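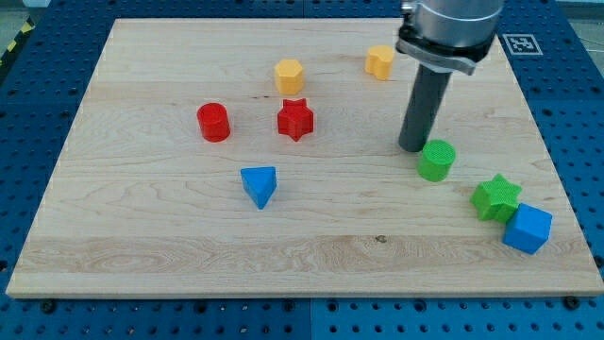
Blocks

Last updated July 15, 2018

The truck was late and so was I. Keys in my teeth, box on my hip, the screen door doing its thing where it bites you on the heel. Inside, heat. The kitchen already half gone. Squares on the wallpaper where the calendars had been, one for every year, all on the same nail.

My sister was on the floor with the blocks.

Not packing them. Just sitting there, legs out like a kid, and the board across her knees.

"Don't," I said.

"I'm not doing anything."

"We've got the whole back bedroom. We've got the attic."

"I know what we've got."

So I went and did the pantry. Somebody had to. Jars, lids, a sack of rice gone hard as a brick. The moving outfit was called Enedum and they'd sent a form, 16 lines, and I had filled in four of them. Fragile yes or no. Pianos yes or no. Approximate value of contents. I wrote a dash and then turned the dash into a zero and then scratched the whole thing out.

From the floor, clack. Clack.

I knew the sound. You'd know it too if you grew up in that house. Our mother took those blocks to work with her for years, in a bread bag, and took them home at night. She had the little ones at the school in Drutbridge, the ones who didn't talk yet or wouldn't. She'd put the wooden board down between herself and some furious four-year-old and set out a shape. And wait. That was the whole lesson as far as I could ever tell. Set one out and wait. Sometimes the whole morning.

At home she did it with us. After supper, dishes still in the sink. Red cylinder, wait. If you set down another red she'd nod. If you set down the green cylinder she'd nod too, same nod exactly. It drove me nuts. I wanted to know which was right.

"Which one's right?" I'd say.

And she'd put down the heart.

Clack.

"You're doing it wrong," I called from the pantry.

"There's no wrong."

"She had the star by the cube. The green one. They touched."

Quiet. Then a small scrape, wood and plastic.

"Like that?"

I wasn't going to go look. I had tape stuck to my wrist and the truck was coming any minute, had been coming any minute since nine. I went and looked.

She had it close. The yellow hexagon up at the top, standing. The red star under it. The blue triangle in the middle pointing at you, the way our mother always had it, pointing at whoever's turn it was. I hadn't thought about that triangle in thirty years and my stomach went over like I'd missed a stair.

"It's your turn," my sister said.

"I'm not playing."

"It's pointing at you."

"Because you pointed it at me."

She shrugged. Our mother's shrug, one shoulder. When did she get that.

The last year, at Olex, the place with the fish tank, the blocks went along in the same kind of bag. My idea. I'd read something. I thought we'd do it in reverse, I'd set one out and she'd answer and I could go home and tell people she was still in there. So I'd drive up, 435 miles there and back, and clear her tray and put down the blue cube and wait. I'm not a waiter. I'd check my phone. I'd say Mom, your turn. Mom. The blue one. Can you find me another blue one? And she'd look at me with so much pity. Like I was the kid who'd come in with no words.

My sister lived close, so my sister went every day. I never asked what they did in there. I figured TV.

"She'd put the heart down," my sister said now. She wasn't looking at me. "Right up to October. I'd put down whatever and she'd hunt around and put down the heart. Every time. The nurses thought it was a fluke."

"She never did it for me."

"Did you wait?"

I could of thrown something. I had a jar in my hand, even. Instead I sat down, the linoleum sticky through my jeans, and out front the truck finally pulled in with all that beeping, and neither of us got up.

The house was going for less than we'd said we would take. The man from Mac Suibhne, the auction people, had been through with his stickers and left us a list of 1,174 items, spoons included, with a price next to the ones he thought had one. The blocks were on it. Toys, misc., with board. No price.

"You take them," I said.

"You take them. You've got kids."

"They're in college."

"So?"

A knock on the screen. Hello? Enedum? I yelled one minute. My sister held the board very level, like a tray with soup on it.

I looked at the triangle. I thought about what was right. Then I quit thinking about it, I was tired, my hand just went out, and I slid the heart down from the corner, across the grain, past the red star. It made a dry little noise. I let go of it at the point of the triangle.

She didn't nod. She looked at it a long time. Long enough that the guy knocked again, and somebody out in the truck laid on the horn, and a fly walked all the way along the edge of the board and off.

I let her look. I didn't say your turn.

Then she reached past it for the hexagon, and changed her mind, and went for the green.

Comments (4)

tansyrow: Read this on my break and had to go stand in the walk-in cooler for a minute. The "so much pity" line. My dad was the same with dominoes.

halfpasttea: Liked it a lot but is it "could of" on purpose?? Also I wanted more of the sister. She's the one who went every day, I'd read 200 more pages of her.

Author reply to halfpasttea: half on purpose. I typed it fast and then it sounded like him or her, whoever it is, so it stayed. No more pages yet, sorry.

gravel_and_rye: I taught preschool and the waiting is the hardest part of the job. Still can't do it with my own kids. What did the green one turn out to be, the star or the cylinder?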